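Niltside 정리 상자 기록 안내문 (README)

이 폴더는 Niltside 사무실에서 나온 작은 물건을 상자 단위로 적어 둔 자료입니다. 처음 목록은 Aurel Preda가 만들었고, 지금은 제가 이어서 관리하고 있습니다. 한국어가 모국어가 아니어서 표현이 조금 딱딱한 곳이 있을 수 있습니다. 틀린 말을 발견하시면 고쳐 주시면 고맙겠습니다.

자료의 크기
상자 기록은 모두 52건입니다. 물건 항목은 약 600개이고, 같은 종류의 물건이 여러 상자에 반복해서 나옵니다. 사진이 없는 기록도 있습니다.

파일 구성
boxes.csv: 상자 한 개가 한 줄입니다. 상자 번호, 방 이름, 적은 사람의 이름이 들어 있습니다.
items.csv: 물건 한 개가 한 줄입니다. 종류, 색, 놓인 자세, 메모의 순서입니다.
photos 폴더: 상자를 연 상태로 찍은 사진입니다.

적는 규칙
물건의 종류는 넓은 이름으로 적습니다. 예를 들어 스테이플러는 크기나 제조사와 관계없이 모두 "스테이플러"입니다. 색이 다르면 항목을 따로 만듭니다. 색은 본체의 색을 먼저 적고, 작은 부분의 색은 메모 칸에 적습니다. 텀블러와 컵은 구별합니다. 자세는 "세움", "눕힘", "기댐" 중에서 하나를 고릅니다. 과일은 종류 칸에 "음식"이라고 적고 메모에 과일 이름을 씁니다. 포도는 한 송이를 한 항목으로 합니다. 상자 밖에 있는 물건은 items.csv에 넣지 않습니다.

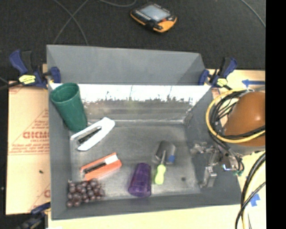
회색 상자의 기록 사진. 짙은 녹색 텀블러(기댐), 흰색 스테이플러(눕힘), 주황빛 빨간색 스테이플러, 포도 한 송이 등.

알려진 문제
색 이름이 통일되지 않았습니다. Nelu Chiriac가 적은 줄에는 "주황"이 많고, Dorin Stanciu가 적은 줄에는 비슷한 색도 "빨강"으로 되어 있습니다. 8월에 일부를 고쳤지만 아직 끝나지 않았습니다. 또 상자 2개는 번호가 서로 바뀌었을 가능성이 있어서 메모 칸에 "확인 필요"라고 적었습니다.

사용과 문의
내부에서는 자유롭게 사용하셔도 됩니다. 밖으로 보내실 때에는 먼저 Sipho Venter에게 말씀해 주십시오. 항목을 고치신 경우에는 메모 칸에 이름을 남겨 주시기 바랍니다.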